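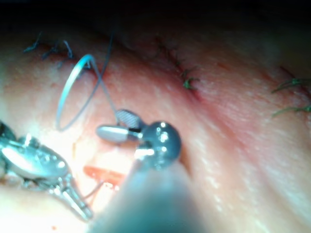

Knots, Loops and Loose Ends: My Suture Gallery

Home Gallery Notes Links Contact

Hi and welcome! I'm Silvana and I tie knots. I started keeping this page in July, when I was knee-deep in the closure part of my training and my brother Josué got tired of me sending him stitches while he was eating. So now they live here, and anyone who wants to look can look, and anyone who doesn't can go back to the Home page (there are some nice ones of the lake at Malholm).

I like close work. I always have, I was the kid who did the tiny cross stitch on the fabric you need a lamp for. Stitching tissue isn't much like cross stitch, but I did come in with patient fingers and that helped more than I expected.

Closed, with a loop still up

I love this one. The line is shut, just a thin reddish seam running off toward the right with the edges puckered up a little, and there's still that big see-through loop of thread arcing over on the left, catching the light along the top. It's a pale bluish gray, and so shiny! Next to the knots that are already trimmed it looks like a whole different material.

The trimmed ones are the part I keep going back to. The two over at the upper left are dark little tufts, the first one kind of bluish, and the one sitting on the seam is a deep green that has fanned out like a tiny paintbrush. Then there are the longer green ends over at the right, curving across the surface. Janaína says they look like eyelashes and now I can't unsee it.

Some things I've been thinking about

Puckering. A little bit of ridge along a closed line never bothers me, I was taught to bring the edges up toward each other and I'd take that over edges that roll under. Too much pull is a different story. My bad habit is snugging down the second throw like I'm lacing up a skate, and Barış Başaran (who taught my group and has seen every bad habit there is) would tap the table every time I did it. I still hear the tapping.

Tails. I leave mine too long when I'm nervous and too short when I'm showing off. The spiky look comes from the ends wanting to spring apart once they're cut, and stiff thread does it more than the soft kind.

Light. Everything glossy throws back little white speckles, and on a bright surface a clear thread just vanishes on you. I've lost the end of a pale strand more times than I'd like to admit. Tilting my head works, so does waiting a second and taking a breath. Dark green or dark blue is so much easier on the eyes, especially late in the afternoon.

Loops. Iolanda Queiroz asked me by email whether I pull a loop down fast or slow. Slow! And I watch the loop the whole way, because that's when it likes to catch on the tail of the knot next door. I had one snag on me twice in the same row and had to go make tea.

If you tie too, write me and tell me what thread you like and how long you leave your ends. I read everything, though I'm slow at answering during exam weeks.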